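3.2 Room layout and sorting of glassware

The study was carried out in the teaching laboratory at Akthorpe, in a part of the room kept clear of fixed furniture. Positions on the floor were set out in tape before the first session and checked against the plan drawn up by Moodley and Fehr. Yellow tape was used for straight boundaries between zones and black tape for the outlines and reference points within them. Movable items were returned to their plan positions at the end of each day. The layout follows the one used in the Wondness pilot, with the walking route shortened.

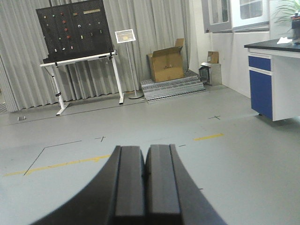 Figure 4. Floor of the study area, with tape markings, pegboard on its stand and curtain.

The curtain reaches the floor and was kept drawn during all sessions. The pegboard is perforated over its surface and tilted on a white metal stand, with small clamps at the lower corners. Its angle was held constant, as changes in tilt had affected reading distance in the pilot. Small crosses in black tape served as reference points for distance measurements. Tape that had lifted was replaced before the next session, and the distances were then measured again.

Glassware was sorted at a separate station with a matte black tabletop. Open white plastic bins with sloped sides were placed in a row against the wall. The sorting rule was by form: tubes in the left bin, rods and small beakers in the middle bin, and stoppered flasks in the right bin. Bins were not labeled. Pieces were scored as correctly placed if they rested fully within the lip of the bin, whether upright or leaning. Over the full study, 3,850 placements were scored in 114 sessions. Of these, 305 were excluded under the criteria given in Section 3.4.
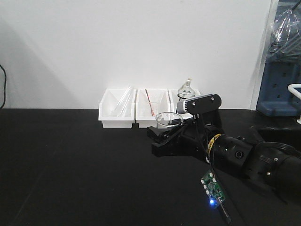
Page last changed: February 2025

Long pieces presented a particular difficulty in scoring. The bins are shallow, and a test tube laid diagonally can have its open end slightly above the rim. Such placements were accepted provided that the rounded end remained inside the bin. Stirring rods were treated in the same way. A flask standing upright was accepted at any position in the bin, including against the back. Two raters, Thibodeau and Matić, scored 395 placements independently, and disagreements were settled by a third reading of the session record. Most concerned rods leaning across a beaker. The wording of the rule was revised after the December sessions, and all earlier placements were scored again under the revised wording.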